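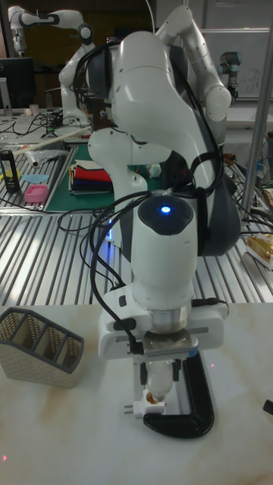

## Erka Golf Club, Equipment Group: Minutes of the June Meeting

Thursday, 7 p.m., upstairs lounge. Minutes by me again, so you get them the way I heard them. If I've put words in your mouth, tell me before the next meeting and I'll fix it.

**In the room:** Cameron Urquhart (running things), Kyung-tae Ahn, both of the pro shop staff, the junior coach, the greens superintendent for the first half, and me. The women's section captain sent her regrets and a page and a half of notes, which I've worked in where they belong.

### Last month's minutes

Fine, apart from one correction. I wrote that the loaner wedges were "shot." Kyung-tae would like it recorded that he said the grooves on the loaner sand wedges were worn and that the lob wedge is perfectly good. He's right, I was in a hurry. Approved with that change.

### Left over from last month

- The bag rack by the first tee has been bolted down. It was me, with a borrowed socket set, and yes, it's slightly crooked.
- The left-handed junior clubs still haven't come. The shop called the supplier twice and got hold music both times. Shop will try email.
- I was supposed to find the manual for the old ball washer. I didn't. Carrying it over.

### Range mats

This took up most of the evening, so bear with me!

The mats on the covered bays are done for. Anyone who's hit a 6-iron off the far end knows the feeling, that thud right up into the elbows, and two of our regulars have told the shop they've stopped practicing because of it. The women's captain's notes were pretty firm on this as well. She says several of her players now bring a bucket down to the grass end even in bad weather, and that we ought to be a little embarrassed.

Cameron had two options to put in front of us:

1. Patch what we have. New hitting strips dropped into the existing bases, same rubber tees.
2. Replace the whole lot with the Hung mats, which have a softer layer under the turf and a slot that takes a real wooden tee.

We had a Hung sample in bay 2 for a couple of weeks and most of us had tried it. I loved it, for what that's worth. It lets the club slide a bit after contact, but you still know when you've caught one fat, and I came home without a sore wrist. Kyung-tae was less sold. His worry is that a forgiving mat teaches people to hit behind the ball, and he'd like our better juniors to spend more time on grass whatever we buy. The junior coach agreed with the second part and argued with the first for a good long while. She thinks beginners quit over sore hands long before they quit over bad habits.

The superintendent pointed out that if everybody's on the grass end all summer he can't keep turf on it. He'd like the mats to be decent enough that people will use them by choice in a dry spell. That swung a few of us.

On money: the shop has a quote for the strips and is still waiting on a proper one for the full Hung set, with delivery. Cameron wouldn't let us vote on a guess, so we didn't.

**Agreed:** Shop to get the full quote in writing. Sample stays in bay 2 until then. The two worst mats get swapped to the far end and marked as chipping only.

### Range balls

Much shorter. The shop went through the whole stock, and 731 balls came out as cracked, cut, or worn smooth. I'd been hitting some of them, apparently, which explains at least part of my spring. They've been pulled. We talked about whether to move to a limited-flight ball for the covered bays on account of the road fence. The superintendent's in favor, and the shop thinks people paying for a bucket want to see the ball go where a ball goes. No decision. Cameron asked that we all take a few minutes to stand by the fence on a busy morning and see what's coming over before we talk about it again.

**Agreed:** Replace the pulled balls like for like for now. Fence question goes on next month's list.

### Loaner sets and regripping

Kyung-tae took the loaner sets home (his wife is a patient woman) and went through every club. Heads and shafts are mostly in good shape. The grips are awful, slick and hard, and one of the drivers had a grip that twisted in his hand. He's pulled that one out of the bag and it's behind the shop counter with tape on it. Please don't lend it to your brother-in-law.

Cost for new grips, tape, and solvent for all the loaners comes to $536 if we do the work ourselves. Having it done would be a fair bit more. Kyung-tae has a vise and offered to run a regripping night for anyone who wants to learn, and I've already signed up because I've been paying somebody else to do mine for years and I suspect I've been overpaying.

Some back and forth on sizes. The shop wanted to go standard throughout to keep it simple. The women's captain's notes asked for at least one undersize set, and the junior coach seconded that very quickly. Cameron asked for a midsize set too, thinking of the older members with arthritis who try out loaners when they come back after a layoff. Nobody minded.

**Agreed:** Spend approved. One set undersize, one midsize, the rest standard. Colored tape at the top of the grip so you can tell which is which in the bag.

### Pranditeo

For anyone who missed the last go-round, Pranditeo is the launch monitor app the shop has been trying out in the end bay. You hit a ball and your phone gives you carry, spin, launch angle, and a little picture of your shot shape that in my case looks like a banana.

The shop likes it. Members like it too, maybe a bit too much, and we've had people camped in that bay for an entire afternoon chasing one more yard out of a driver. There was also a mild row the other weekend over whose turn it was. I won't name names, you both know.

Kyung-tae made a point I thought was really useful. People are changing drivers and lofts off the carry number alone without looking at where their strikes are on the face. He'd like a can of foot spray in the bay (you spray the face, it shows the mark) and a little card explaining how to use it alongside the numbers. He tried it himself and found he'd been hitting everything toward the heel. Moved his tee up a touch and stood a hair farther from the ball, and he says his spin came down without buying a thing. The shop staff laughed, slightly nervously, and said they'd like to sell *some* drivers this year.

We also talked about range balls versus real balls on the monitor. Range balls give you different spin, so any number you get from them is good for comparing one club with another in the same session and not much else. I've asked for that to go on the card.

**Agreed:** 30-minute slots in the Pranditeo bay, booked at the shop. If no one's waiting you can carry on. Kyung-tae writes the card, I type it up, shop supplies the foot spray.

### Demo evening

The shop has a fitter willing to come out one evening with a cart of heads and shafts. Last time we did this it was a free-for-all, with a line back to the putting green and half of it people who'd just wandered over from the bar. So, sign-ups this time. Cameron wants members to bring their current driver and hit that first, so there's something to compare against. The junior coach asked if older juniors can have slots and the answer was yes, with a parent along if there's any talk of buying.

I asked if we could get wedges on the cart too. Everybody gets fitted for a driver and then buys wedges off a rack, me included. The shop will ask.

**Agreed:** Go ahead. Shop picks the evening once the fitter replies, and I do the sign-up sheet.

### The Motness match

The away match at Motness isn't really our business, but the captain asked us to remind the team about two equipment things, so I'm reminding you:

- Motness doesn't allow distance devices with slope turned on. If yours has a switch, switch it off before you tee up. If it hasn't, leave it in the car.
- Count your clubs. Last year somebody (a very good player, lovely man) got to the third tee with fifteen in the bag after practicing with an extra putter, and it cost us.

Cameron is driving and has room for bags, though he'd like push carts folded before they're handed to him.

### Any other business

- Lost property: there's a stack of headcovers and a rather nice gap wedge in the shop. Come get them. Anything left at the end of the season goes into the junior bin.
- The junior coach would love donated fairway woods, the shorter the better. Cut-down clubs are fine if the grips aren't falling off.
- Somebody keeps leaving the shed key on the hook outside the shed. Please take it back to the shop.
- Kyung-tae asked if we could start earlier next time so he can get nine holes in afterward. Everyone liked that a lot. We'll start at 6.

### Who's doing what

| Job | Who |
|---|---|
| Written quote for Hung mats | Shop |
| Move the two worst mats | Superintendent's crew |
| Order grips, tape, solvent | Kyung-tae |
| Card for the Pranditeo bay | Kyung-tae, then me |
| Slot booking sheet | Shop |
| Fitter, and wedges on the cart | Shop |
| Demo evening sign-up sheet | Me |
| Email about left-handed junior clubs | Shop |
| Ball washer manual | Me, still |

Wrapped up at 8:45. Next meeting same place, 6 p.m., and Cameron says he'll bring the good coffee.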